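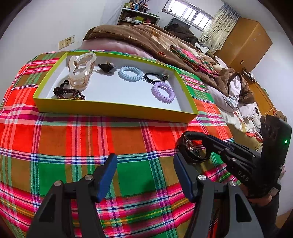
Tray with hair clip, coil hair ties and beads on a plaid sheet

Ticket subject: Team workshop report missing for part of the group
Product: Flestura work style assessment
Opened by: Birsen Öztürkmen, Değirmenci
Assigned to: Erdal Tatlı, Moduvport support
Status: Resolved

Birsen Öztürkmen, 9:10 am
We bought 60 assessment seats for our managers. Everyone has finished the questionnaire, but the team report leaves out 8 people. Their own reports open fine. I have a workshop with this group in the afternoon and need the full team chart. I tried another browser and signed out and back in. Same result.

Erdal Tatlı, 9:42 am
Thanks. Please send me the group name and tell me whether the missing people got their invitations on the same day as the others.

Birsen Öztürkmen, 9:55 am
The group is called Deltora. The missing ones were invited later. They joined the company in August and I added them by hand with the single invite form, not the spreadsheet.

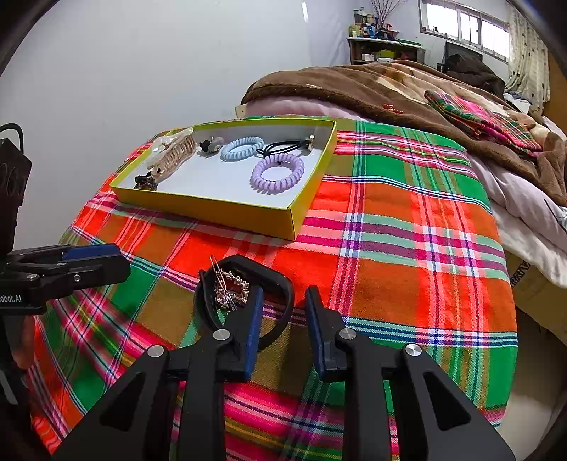

Erdal Tatlı, 10:30 am
I found them. The single invite form put them in the default group, and the team report only reads the group you pick. Their answers are saved and nobody has to retake anything. To move them:

1. Open People and filter by Default group.
2. Check the box next to each name.
3. Choose Change group and select Deltora.
4. Go back to Reports and click Rebuild. Refreshing the page does not rebuild the chart.

Birsen Öztürkmen, 11:05 am
Moved them and clicked Rebuild. Four show up now. The other four are in the right group but still not on the chart.

Erdal Tatlı, 11:20 am
Those four have "Share results with facilitator" turned off in their profiles. I can't change that setting for them. Ask each person to open Profile, then Privacy, and turn it on, then rebuild again.

Birsen Öztürkmen, 12:48 pm
All of them have done it and the chart is complete. Please close this.

Erdal Tatlı, 12:55 pm
Closing. I have also filed request 165 to add a group field to the single invite form.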